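How to run a blind wine tasting at home

I've been doing these every January for years now (it cheers up a grim month no end) and people keep asking me how I set it up, so I've finally typed it out. You don't need to know anything about wine. My friend Beverley only drinks it at weddings and she's won twice!

Start with a theme, and keep it narrow. One grape from different countries works well, or one country and a few grapes. Last time I did Riesling, four bottles, with the cheapest from the corner shop and the dearest from Postma, the little merchant near my work. Four is plenty. I tried eight the first year and by the sixth we were all writing rubbish.

Next, hide the bottles. Old socks do the job, long ones, pulled right up over the neck, or you can wrap them in foil if you don't mind the crinkling. Take off all the capsules and pull the corks before anyone arrives – a screw cap gives the game away in a second. Then number them with a bit of masking tape and write the answers on a card you keep in your pocket. Better still, get someone else to do the numbering so you can play too.
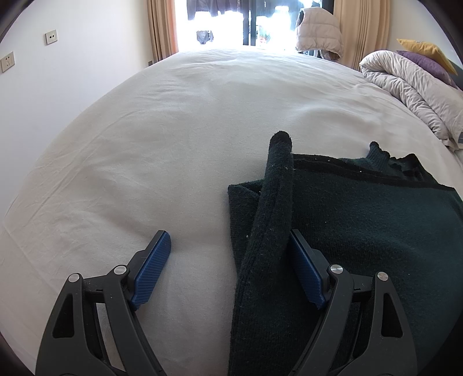
Whites go in the fridge the night before and come out while you're laying the table. Reds are the ones people get wrong. If your kitchen is warm, give them twenty minutes in the fridge as well, or they'll taste of nothing but alcohol.

Pour small. A 75cl bottle gives you 19 tasting measures if you're careful, which I'm not, so I plan on fewer and let people go back for seconds once the scoring's done. One glass each is fine, with a jug of water for rinsing and a big ugly bowl in the middle for tipping away. Plain crackers and bread only at this stage. Cheese makes everything taste lovely and it'll ruin your scores!

For the scoring I give everyone a sheet with a line per wine:

Smell, out of 20
Taste, out of 50
How long it hangs about, out of 20
Would you buy it, out of 10

It adds up to 100 and nobody has to do fractions. Ask people to write before they talk, and be strict about it. Nicanor once said "pear drops" out loud at number two and after that the whole table could smell pear drops.

When the sheets are in, add them up and work out the average for each bottle, then unveil from the bottom upwards. Our winner last time got 74 and it was the corner shop one. I've bought it ever since.

Leftovers go back in the fridge with the caps on, reds too, and they'll do for a couple of days. After that I freeze them in an ice cube tray for gravy.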